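About Zavala Night School

Zavala teaches everyday arithmetic and household bookkeeping to adults. We are at 821 Pluken Street, on the second floor, over the hardware store.

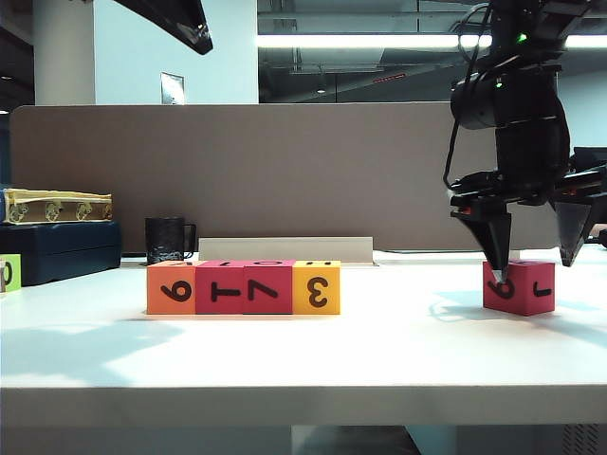
Wian Venter wrote to us after the spring term that he had signed up to get his checkbook in order and had stayed for fractions, and that he wished the class ran an hour longer. We get that request often enough that the Friday session now goes until 9:30.

The school started as one evening class in the back of the Fonell branch library. People came in to use the tax forms, got stuck, and asked the desk for help. The library gave us a room and a whiteboard. When the branch closed for repairs we rented the Pluken Street rooms for one winter and never moved back.

What we teach

There are three courses, and each one runs ten weeks. Numbers Again covers the four operations, fractions, decimals and percentages. It assumes you have forgotten all of it. Home Accounts deals with pay stubs, bank statements, loan terms and rent increases. Small Business Books is for people who sell at markets, clean houses, drive, cut hair or do repairs, and who keep their receipts in a bag. Bring the bag to the first class.

We do most of the work on paper. Calculators are allowed from week four in Numbers Again and from the first night in the other two. Students in Small Business Books learn to keep a ledger by hand before they move to a spreadsheet, and some of them decide to stay with the ledger.

There are no grades. If you miss more than two classes in a row, someone from the office will call to ask whether you want your place held. You can repeat a course for half price in the next term, and a good number of people do, mostly after Numbers Again.

Who teaches here

Our teachers have worked as payroll clerks, bank tellers, school math teachers and, in one case, as a surveyor. All of them sat in on a full course before taking one of their own. They are paid for class time and for the hour before class, when the rooms are open and you can come in with homework questions or a letter from your bank you don't follow. They can explain what a letter says. They can't give legal advice or prepare your tax return.

Fees

A ten-week course costs $50, with the workbook included. Extra workbooks are $2. The fee has been the same since we left the library, and it does not cover what a course costs us to run. The rest comes from the Vakow Fund, which pays the rent, and from a supper we hold every December. Last year's supper brought in $1000, all of which went to new chairs - the old ones came with the building and were hard on the back.

If the fee is a problem, say so when you register. You will not be asked to fill out a form about it.

Getting here

The entrance is on the side of the building, to the left of the hardware store's loading door. There is an elevator, but it is slow, and it stops running at 10. Street parking is free after 6. The Vakow Avenue bus stops at the corner and the last one going downtown leaves at 10:10.

The big room seats twenty and the small one seats eight. Home Accounts is usually in the small room. Check the board at the top of the stairs, as we sometimes swap.

Registering

Come by the office any weekday between 4 and 6, or before class. New courses start in September, January and April. You can join Home Accounts up to the third week. The other two build on themselves from the start, so we ask that you wait for the next term. Bring a pencil and a pair of reading glasses if you use them.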